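Consumer Claims, Unit 4: Reading the Bathroom Shelf
Instructor: Senthil Reddy

1. "Whitening"
Ask what is being measured. Scrubbing off a coffee stain and changing the color of a tooth are separate things, and the word on the box covers both. Fomia's leaflet cites 200 users who "noticed a difference." Compared with what? There was no control group — they were asked once, after 40 days, by the seller.
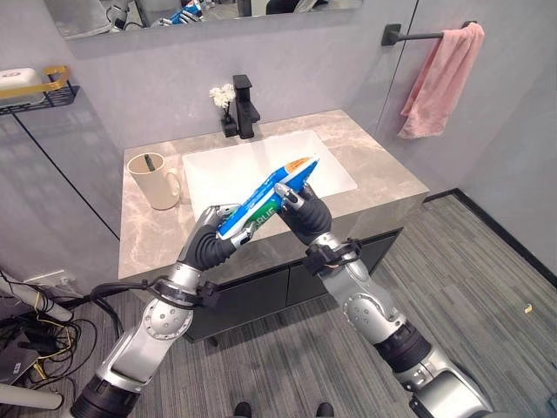
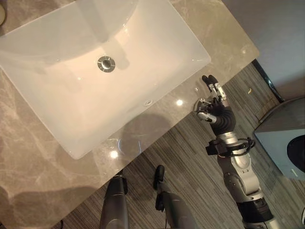

Toothpaste over the basin, and a white sink set in a marble countertop.

2. "Dentist recommended"
How many dentists, and what were they asked? If the choice was this paste or none at all, I'd recommend it too.

3. Big samples
Costden reports 2,523 replies to a mail-in card. People who were let down rarely mail the card. A large biased sample is still biased.

For September: bring one label and mark every claim you can't check. Read Byun's handout first.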